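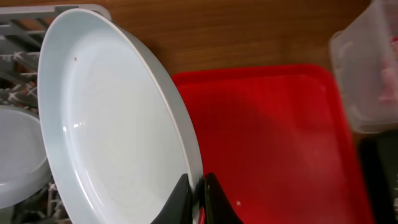

Vol. 3, p. 217

Sunday, March 6, 2022
By the Regional Desk

Search this site Enter keyword Go

Majimbun displacement

The Majimbun displacement was the departure of most residents of the Majimbun valley, a farming district upriver from the market town of Omlow, during a land conflict between smallholders and armed men in the pay of ranching interests. It is also called the Long Walk, although a good part of it was done by boat.

Background

Families had worked the valley for two generations without title. The land registry in Omlow accepted their applications, stamped them, and put them in a cupboard. When the ranching company Stovitz bought the neighboring uplands, its surveyors drew a boundary that took in the valley, the school and part of the river. The company described this as a rounding error and declined to round it back.

Course of events

Leaflets appeared in September giving households 20 days to leave. They were unsigned, and the district police announced that without a signature there was no one to question. A farmers' march to Omlow was blocked at the bridge, and two houses were burned that night. In the following week 217 people left the valley, most of them with whatever animals would agree to come.

The majority settled at Kiruvico, a disused rail yard outside Omlow. The municipality classed them as visitors, a status that carried no right to water but did require a permit for cooking fires. Roughly a third later moved on to the coast.

Return and claims

A truce between the armed group and the regional government allowed a first return after three years. Only 23 households took it up. They found their fields fenced and, in several cases, very well kept. Claims for restitution were filed jointly, then separated by the court, then joined again on appeal. Stovitz has maintained throughout that the valley was empty when it arrived, and has asked to be paid for the cost of emptying it.

Name

Majimbun is usually said to mean "slow water." Older residents say it is just the name of the valley.

See also: Kiruvico settlement; Omlow land registry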